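Suche
Suchbegriff eingeben …

Das Holz muss zuerst warten

Die Werkstatt der Küferei Cluten liegt hinter einer Tankstelle, und man riecht sie früher, als man sie sieht. Es ist Mai, halb acht am Morgen, und im Hof brennt schon ein kleines Feuer aus Eichenresten. Die Küferin, die den Betrieb führt, gibt mir die Hand und entschuldigt sich für den Ruß. Sie möchte ihren Namen nicht in der Zeitung lesen. «Schreiben Sie einfach die Küferin», sagt sie. «Im Ort weiß sowieso jeder, wer das ist.»

Ich bin in einem Land aufgewachsen, in dem der Wein aus Tonkrügen und später aus Betontanks kam. Von Fässern verstehe ich wenig, und das sage ich ihr gleich am Anfang. Sie scheint darüber froh zu sein. Die meisten Besucher, erzählt sie, kommen mit einer fertigen Meinung über Vanille und Röstaromen, und dann muss sie eine Stunde lang höflich nicken.

Wir beginnen also beim Holz. Es liegt im Hof in hohen Stapeln, kreuzweise geschichtet, damit der Wind durchgehen kann. Die äußeren Bretter sind grau wie alte Zäune. Auf meine Frage, ob man es nicht besser unter ein Dach legen sollte, schüttelt sie den Kopf. «Der Regen ist mein Mitarbeiter», sagt sie. «Er wäscht die bitteren Gerbstoffe heraus. Wenn ich das Holz in der Kammer trockne, ist es nach wenigen Wochen trocken, aber es ist noch nicht reif. Das schmeckt man, auch wenn man nicht weiß, was man schmeckt.» Drei Jahre bleibt die Eiche bei ihr draußen. Für die großen Fässer nimmt sie gern Holz, das noch länger gelegen hat.

Ihr Vater hatte diese Geduld auch, aber er hatte am Schluss keine Kunden mehr. In den Jahren, in denen jeder Winzer der Gegend Stahltanks kaufte, reparierte er Krautfässer und baute Blumenkübel für Gaststätten. Sie selbst hat zuerst eine Lehre im Büro gemacht, bei einem Händler für Landmaschinen, und kam nur samstags in die Werkstatt. «Ich hatte damals keine romantischen Gefühle für dieses Handwerk», sagt sie. «Ich habe gesehen, wie meine Eltern gerechnet haben.»

Dann kam die Bestellung vom Weingut Nonetti. Das Gut wollte seinen Keller umstellen und fragte, ob die Küferei Fässer mit 300 Litern liefern könne, nicht die üblichen kleinen. Der Vater sagte sofort Ja und schlief danach schlecht. Die Tochter nahm unbezahlten Urlaub. Sie ging nicht mehr ins Büro zurück. Inzwischen hat die Küferei allein für Nonetti 272 Fässer gebaut, und sie führt darüber ein Heft mit kariertem Papier, das sie mir zeigt. Bei jedem Fass steht, woher das Holz kam, wie lange es über dem Feuer war und wer es gebaut hat. Manchmal steht auch eine Bemerkung dabei. «Daube sieben hat geschimpft», lese ich an einer Stelle. Das bedeutet, erklärt sie, dass das Holz beim Biegen geknackt hat, ohne zu brechen.

Das Biegen ist der Teil der Arbeit, den alle fotografieren wollen. Die Dauben stehen im Kreis, oben von einem Reifen gehalten, unten offen wie ein Rock. In der Mitte brennt ein Korb mit Feuer. Man macht das Holz außen nass und wartet, bis es weich genug ist, und dann zieht eine Winde das untere Ende langsam zusammen. Ich darf zusehen, aber ich darf in diesem Moment nicht fragen. Sie hört auf das Holz, den Kopf ein wenig schief, und ihr Geselle steht an der Winde und schaut nur auf ihre Hand. Als es vorbei ist, trinkt sie ein ganzes Glas Wasser.

Wie lernt man das? «Durch Fässer, die man verbrennt», sagt sie und meint den Ofen, in dem die misslungenen Stücke enden. In ihrem zweiten Lehrjahr beim Vater waren es 5, und sie erinnert sich an jedes. Bei einem hatte sie eine Daube mit falsch laufenden Fasern eingesetzt, obwohl sie es gesehen hatte. Es war kurz vor Feierabend und sie wollte fertig werden. Der Vater sagte nichts dazu. Er stellte das undichte Fass mit Wasser gefüllt neben den Platz, wo sie ihr Fahrrad abstellte, und dort tropfte es einige Tage.

Wir sprechen auch über Geld, was in diesem Beruf offenbar nicht üblich ist. Ein neues Fass kostet viel, und es gibt Betriebe, die lieber einen Tank nehmen und Eichenstücke in einem Netz hineinhängen. Sie findet das nicht unehrlich. «Wenn der Wein jung getrunken wird, warum nicht», sagt sie. Was sie mehr stört, sind gebrauchte Fässer, die ohne Geschichte verkauft werden. Im vergangenen Herbst brachte ihr die kleine Brennerei Fairweather eine Ladung davon zur Reparatur. Zwei rochen nach Essig, und eines war innen mit Wachs gestrichen. Das Wachs hat sie abgehobelt, die beiden anderen hat sie zurückgegeben. Heute stehen in ihnen wahrscheinlich Regenschirme, vermutet sie.

Gegen Mittag essen wir Brot und Speck an der Hobelbank. Der Geselle stellt ein Radio an und wieder aus, weil Fußball besprochen wird und die Küferin das nicht mag. Sie erzählt von einem Ovalfass im Keller des Gasthofs Stemus, das seit 100 Jahren an derselben Stelle liegt und nicht mehr durch die Tür passen würde. Einmal im Jahr kriecht sie durch das Türchen hinein, mit einer Lampe und einer Bürste. Es sei dort sehr still, sagt sie, und man höre den eigenen Atem. Ihr Vater passte am Ende nicht mehr hinein und blieb draußen auf einem Hocker sitzen und gab Anweisungen.

Ich frage noch nach den Nachfolgern. Sie hat eine Bewerbung für den Herbst, von einer jungen Frau, die vorher Geige gelernt hat – gute Ohren also. Versprechen will die Küferin ihr nichts. Sie soll zuerst einen Winter lang Holz stapeln und dann sagen, ob sie bleibt. 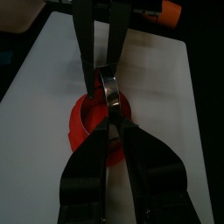 Zum Schluss kommen wir auf die Reifen, von denen ich gedacht hatte, dass sie der einfache Teil sind. Die Küferin schneidet sie selbst aus verzinktem Bandstahl, nietet sie und treibt sie mit Hammer und Setzeisen auf, immer rundherum, nie zweimal auf dieselbe Stelle. Ein Fass hat keinen Leim und keinen Nagel, der es zusammenhält, und deshalb sieht sie seit ihrer Lehre überall zuerst das Metall: am Gartentor, am Koffer, auch dort, wo nur ein Stück von einem silbrigen Band in einem schmalen Spalt zwischen zwei schwarzen Spitzen zu sehen ist. «Ich will dann wissen, wie breit es ist und was es halten muss», sagt sie. Sie nimmt den Hammer wieder in die Hand und klopft an den obersten Reifen des Fasses vom Vormittag. Mir klingt es gut. Sie hört noch einmal hin und schlägt links neben der Niete nach.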